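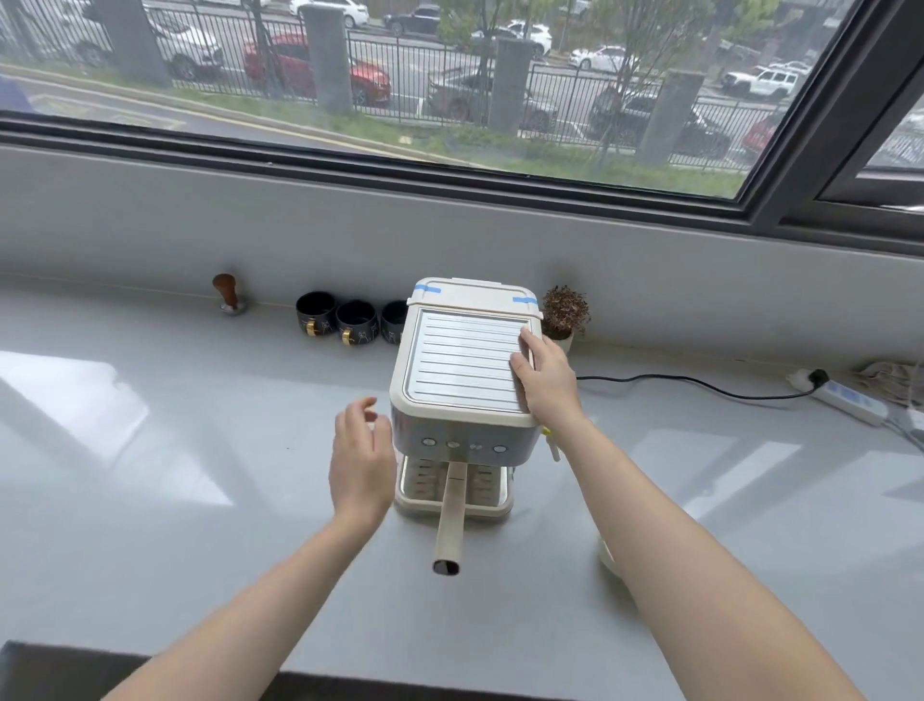 Slide 2. House rules for recording demonstrations at Flerkeo. Say up front that these are our rules, not a published standard. The robot copies what people do, sloppy habits included.
Rule one is that both hands stay in view, even when one is idle.
Slide 3. Steadying with the left while the right works.

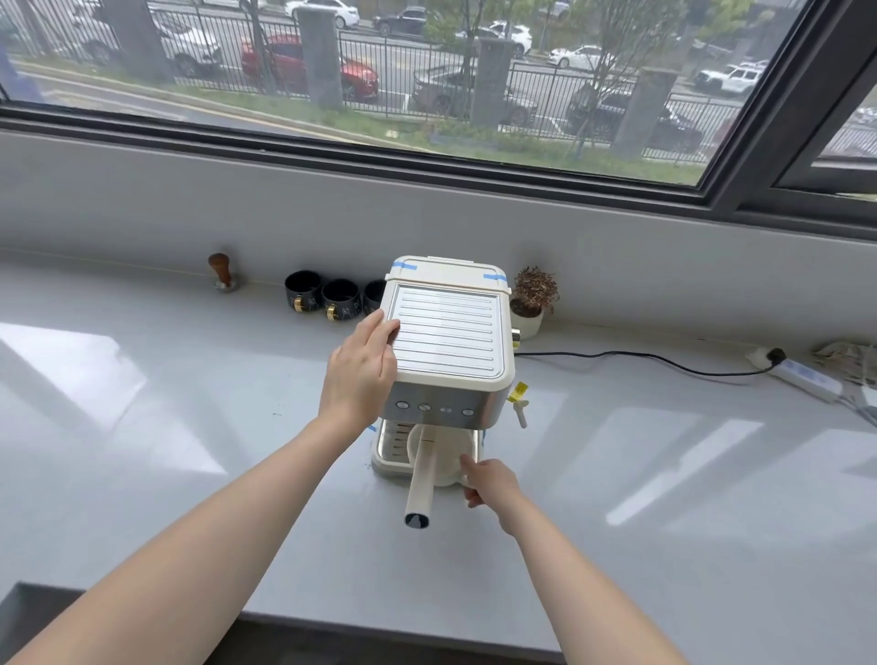
Left hand on the tray, right hand at the portafilter.
Every task gets at least 20 takes before Thorlacius reviews it. Pause here for questions.

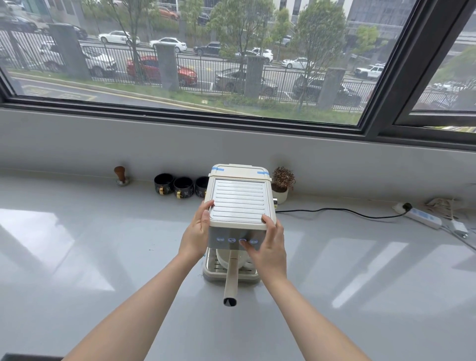 Slide 4. Failed takes are kept and labeled. Nustex deletes theirs, so mention that if asked. Cap is up to 200 takes per task.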